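Home | Workshop Notes | Days Out | How-Tos | Get in Touch

How to run a small robot demo at an open day

July 2021

I've now helped out at two open days with a robot arm on the table, and after the one at Groltimby I promised several people I'd write up how we set it all out. So here goes! I'm assuming you already have an arm that works and somebody who knows how to stop it in a hurry. If you haven't got the second bit, sort that out before you go any further.

Our hosts were Jivton, who have a unit on the old Grurdale road and open it up to visitors every summer. They wanted something people could watch for a few minutes and then wander off from, and we settled on a kitchen sort of job, with the gripper holding a metal strainer and some small pale balls sitting on it. Everybody knows what a strainer is, so you don't spend the first five minutes explaining the thing before you've even got to the robot.

1. Pick one job and stick to it

We went in with a list as long as my arm and used hardly any of it. One job that takes less than two minutes is plenty. Anything longer and the people at the back start looking at their phones (I would too).

2. Mark out the floor before you unpack

Put your tape down first, while there's nothing in the way. Stretch the arm out as far as it'll go, slowly, all the way round, and tape well outside that. We had a row of chairs for small children just behind the tape and let the grown-ups stand behind them. Check where the stop button ends up as well. Ours started out on the far side of the table and we had to shift the whole lot round, which was a nuisance with the cables already tied down.

3. Run it with the lights the way they'll be

Do your practice runs with the blinds and lamps set as they will be on the day. Shiny metal is lovely for visitors to look at and a proper pain for a camera, because the glare moves about every time the thing tilts. We'd rehearsed on a dull morning and then the sun came out, so I spent half my lunch break up a ladder with a roll of baking parchment over the skylight. Take some with you.

4. Teach the hold first, then the tilt

Get the gripper closed on the base of whatever you're holding and leave it there for a bit. Give it a gentle nudge with the arm stopped. If it shifts, open up, move the fingers lower and try again. Only when you're happy should you add any movement. I tilt a little, stop, tilt a little more, stop, and save each position as I go. It's slow but you can always go back one.

Keep the speed right down for this part, much slower than you'd think. Visitors don't mind slow at all. A sudden jerk makes the front row jump, and then they stop watching the strainer and start watching the door.
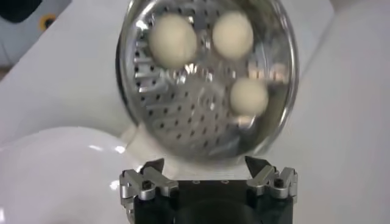

Once the tilt is saved, run the whole sequence from start to finish without touching anything. Do it again. I wanted 18 clean runs before I'd let anyone in, and yes, I did start again from the beginning when one went wrong.

5. Talk less than you want to

Say what the robot is about to do, let it do it, then ask if there are any questions. The Espinoza lot in the next bay had a chap talking over theirs the whole time and you could see people drifting off, poor man. The children ask the best things anyway. "Does it get bored?" was my favourite.

6. Pack up in the right order

Take the thing out of the gripper before you power down, and park the arm before you unplug it. Then wipe the table and peel the tape up straight away, while it still comes off in one piece. Leave it overnight and you'll be on your knees with a scraper.

If you're doing one of these yourself, drop me a line and tell me what job you picked. I'm after ideas for next summer!

Contact | Copyright Workshop Notes | Back to top

We use cookies to remember your settings. Carry on reading if that's all right with you, or change your choices.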